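The rehearsal room
Kornivau sells a simulated town for robots to practise in. We spent a month with it.

Most of what goes wrong with a delivery robot goes wrong outside somebody's back door. The pavement is easy enough by now. It is the last stretch, down the side of a building and in among the walls, where arms get knocked and parcels end up on the floor.

Kornivau's product, called Grivmont, is meant for that stretch. It is a software package: a set of streets, yards and alleys, with a model of your own robot placed in them, running on a workstation or on the firm's servers. The basic licence comes with 11 districts. You load your robot's measurements, choose a task and let it try as often as you like.

Védís Þorgeirsson runs the testing side at Hultholm, a small company that builds two-armed robots for moving goods between shops. Her team took the licence in September after a summer of trials outdoors.

"We had one real alley and we had to ask permission for it," she says. "It was free from 6 in the morning until the bakery opened. If it rained we packed up. That was our testing programme."

With Grivmont her team logged 1,847 attempts in the first month, most of them overnight. A run that would have taken a morning to set up outdoors can be started again with a key press, and the bins, doors and light can all be changed between one attempt and the next.

The view we used most was the robot's own, looking down past its torso and both arms.

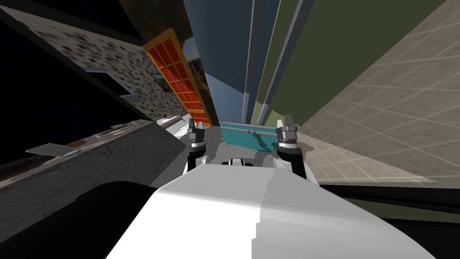 Working from there takes some getting used to. The robot's own body takes up a good deal of the picture, and Þorgeirsson thinks this is the best reason to use it. Her engineers had been planning movements from a tidy side view, and kept finding that the robot could not see what they could see. After a few days on the body view they changed how far the arms are held apart when the machine is travelling.

The buildings are good. Walls have texture, shadows fall across them, and the narrow places feel narrow. The firm has not tried to make everything look like a photograph, and up close some surfaces are plain. For training a gripper to stay clear of a wall this did not matter to us. For training a camera to recognise a particular kind of door handle it might, and Kornivau says so in its own notes.

Contact is the weaker part. Rigid boxes behave well when they are gripped, pushed or dropped. Soft bags do not. A carrier bag in Grivmont hangs like a sheet of card, and Hultholm has stopped using bags in its runs altogether. An update is promised, with no date given.

Setting up was slower than the sales pages suggest. Importing our test robot took two days, mainly because the joint limits have to be typed in by hand – a strange gap in a product at this price. The manual is clear once you find the right chapter. Support answered every message within a day and twice sent back a corrected file.

The price is 1,000 euros a month for one robot model, with extra models charged separately. The closest rival we have tried, from Saarinen, costs less and handles cloth better, but its outdoor settings are few and all of them are wide open. If your robot works in a warehouse, Saarinen is the one to look at first. If it has to get down the side of a building, Grivmont is worth the extra.

Hultholm still goes out to the real alley. The team takes only the movements that have passed in simulation, and Þorgeirsson says the morning sessions are shorter than they were. They have kept the permit, and she has asked Kornivau whether the alley itself could be measured and added as a district. The firm has quoted her for the work, and she is waiting for next year's budget before she answers.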